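April, evening, kitchen table

Rain since breakfast and I have been glad of it, because it gave me permission to sit down. I have not written in here for the best part of a fortnight, and if I leave it any longer I shall lose the walk altogether, the way I lost the whole of last summer's except for the blister and the man with the geese. So, a pot of tea, the good lamp, and I will try to get it down in order.

We set off on the Friday from Orkthorpe, Liliana and Izzati and I, with Ridwan coming along behind in the car with the tents because of his knee. The plan was to follow the old parish boundary as far as Unden and be there for supper. Liliana had the map in a plastic pocket round her neck and looked like somebody's schoolmistress, which I told her, and she said she had been somebody's schoolmistress for half her life and what did I expect. She walks very fast for a person with such short legs. I spent most of the morning looking at the back of her rucksack, which has a patch on it from Lisbon and another from a cheese festival.

The lane out of Orkthorpe was full of celandines, and the blackthorn was just going over, so that every gust brought down a bit of it and Izzati had petals in her hair until lunchtime. I didn't tell her. It suited her. She was in a talkative mood and we had the full history of her sister's wedding, which is now to be in October, in a marquee, with a menu that has been changed so often that the caterer has stopped replying. I do love listening to Izzati. She tells you what everybody said and then what they meant by it, and then what her mother said they meant by it, and by the time she has finished you've gone two miles and not noticed the hill.

We did notice the second hill. It goes up beside a conifer plantation, very dark on the one side and then all open sheep on the other, and there is a stile at the top that must have been built for a giant. Liliana went over it like a goat. I went over it like a wardrobe. But oh, the view when you are up there! You can see the whole valley laid out, with the river going in and out of the alders, and the water tower at Jolton looking like a toy, and beyond it that long blue line which Liliana says is the moor and I have always privately believed to be the sea. We ate our sandwiches in the shelter of the wall. Mine were egg and had suffered.

I thought about Dad up there. He walked this same boundary as a boy, with the vicar and the churchwardens and a crowd of other children, and they used to bump the smallest one on each of the stones so that he would remember where it was. Dad was the smallest. He could still tell you every stone when he was past eighty and couldn't always tell you what day it was. I had his list with me, the one he dictated to me that winter in the front room, and I had meant to read it aloud at each place, only I found when it came to it that I didn't want to read it to anyone. I just looked at it, and put it back in my pocket, and went and patted the stone. Izzati saw, I think. She gave me a piece of her mint cake without saying anything.

We found four of them. The first is in the hedge behind the chapel, and the second is by the ford with its head knocked off, and then there's a fat mossy one in the corner of a field that has been used as a scratching post by generations of bullocks and is quite polished on one side. The fourth I would never have found without Dad's list. It says "under the holly, mind the ditch", and I did not mind the ditch. I went in up to the shin. Liliana laughed so much she had to hold on to the holly, which served her right.

After that it was all downhill through the woods, and the wild garlic was up, great sheets of it, and the smell made us so hungry that we started talking about supper at half past three in the afternoon. There was a woodpecker going. There was also a chiffchaff, the first I've heard this year, and I stood still for it, and the others very kindly stood still too though I know that Izzati would sooner have had a bench.

Unden is a dear place. One street, a shop with a bell on the door, and the campsite behind the pub, where Ridwan had got both tents up and the kettle on and was sitting in his folding chair reading the paper as if he had lived there all his life. He had made friends with a woman called Macarena Campos in the next pitch, who was travelling all the way up the country with a small brown dog and a great deal of paprika, and between them they'd decided that we were all having supper together. It was chickpeas and sausage, out of one enormous pan, and I had three helpings and am not ashamed. Macarena had walked 262 miles by then. She kept a tally in biro on the inside of her tent flap. I asked whether she got lonely and she said only in towns, and I have been turning that over ever since.

We sat up far too late. Somebody in one of the caravans had a radio on very low, and there were stars, and Ridwan told the story of the ferry and the wrong suitcase again. I have heard it so many times I could do it myself with the voices, but Macarena hadn't, and it was lovely to see it land on someone new. My feet throbbed like engines. I slept in my hat.

In the morning everything was soaking with dew and my back had opinions, and we took the short way home by the river, which was flat, thank heaven. We saw a heron, and a lot of other people's dogs. Liliana wanted to push on and do the stones on the far side while we were so close, but I could see Ridwan thinking of his knee and Izzati thinking of her bath, and for once I was the one to say no. We'll do those in the autumn. There are six left on Dad's list, and I should like to take my time over them.

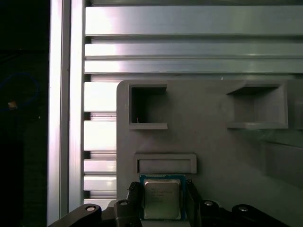 I had a letter on the Tuesday after from Ksawery Śliwiński, of all people, who used to have the allotment next to Dad's and moved away to be near his son. I had written to him at Christmas to say that I was thinking of doing the boundary, and he has taken until now to reply, but what a reply! Five sides, both sides of the paper, and a pressed primrose that had gone brown in the post. He says that Dad once took him round the whole of it in the snow, to win a bet with the landlord, and that they came back so cold that neither of them could get the gate open and they had to shout for my mother. I never heard a word of this. Mum can't have thought it was funny at the time, or it would have been told at every family gathering from then on.

He also says there is another stone that isn't on the list at all. He says it is in the wall of a barn on the Jolton side, built in sideways, with the letter on it facing in so that you have to go inside and feel for it with your fingers. Dad showed him, but made him promise not to tell the vicar, for reasons that Ksawery has forgotten or is too polite to put in writing. I read that page out to Liliana down the telephone and there was a silence and then she said, "Well, whose barn is it?" So I can see how our autumn is going to go.

I must write back to him properly and not leave it till Christmas. I thought I might send him a copy of the list, typed out, with the ditch marked.

Other things, before I forget them. The boots will have to go back to the shop, the left one has come away at the toe and I have only had them since the new year. The tent needs airing and is hanging over the banisters, so that one has to go upstairs like a burglar. I gave a lemon geranium cutting to Teoh next door and she has given me a jar of something dark red with no label, which I tried on toast this morning and still couldn't tell you what it was, though I went back for more. The parish newsletter people want a piece from me on the walk, 700 words, and I've written the first line of it several times over and each one sounds like a hymn. I may simply start with the ditch.

And the swallows aren't here yet. I go out every morning in my dressing gown to look, with my tea, and stand by the shed feeling hopeful. Dad used to put the date on the inside of the shed door in pencil, one under another, all the way down to where he had to kneel to do it. I have carried on from there. I have to lie on the path, more or less, but I couldn't very well start a new column.

The rain has nearly stopped. I can hear the gutter still going, and next door's cat wants to be let in here, as usual, by way of the wrong window. Bed early tonight if I can manage it, and the letter to Ksawery tomorrow before I do anything else.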